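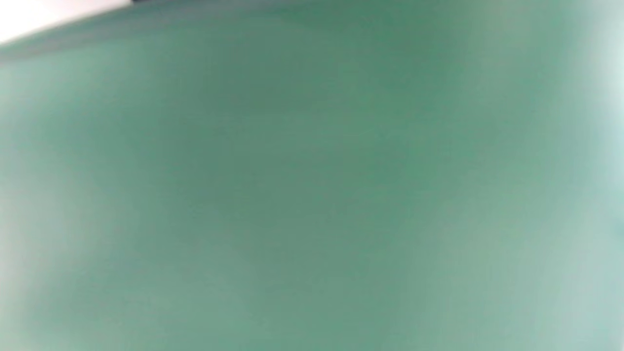 Wednesday, February 16, 2022

Toffee for the Skodance order, second try. The wrappers are still from last Halloween, so we have enough of them and I don't need to think about this part.

Started with 500 g sugar and 100 g butter, same as in November. The syrup came up slower than I expected. Elango says the small burner is weak and I should change to the left one. I changed it in the middle, which was maybe a mistake – the edge got dark before the center was ready.

Poured it anyway. Taste is okay, a little bitter at the end. It sticks to the teeth more than the Kamath recipe, and for a children's party I don't like this. Next time more butter, or stop the cooking earlier. Only one change at a time, please.

Stock of wrappers by the sheet from Nirkden: 2,519. I did not check it myself.

Elango wants to try four pieces with salt on top. When I was a child we would have traded such a piece for anything else, but he is sure the parents will eat them.

To do: clean the thermometer clip, ask Skodance about nuts.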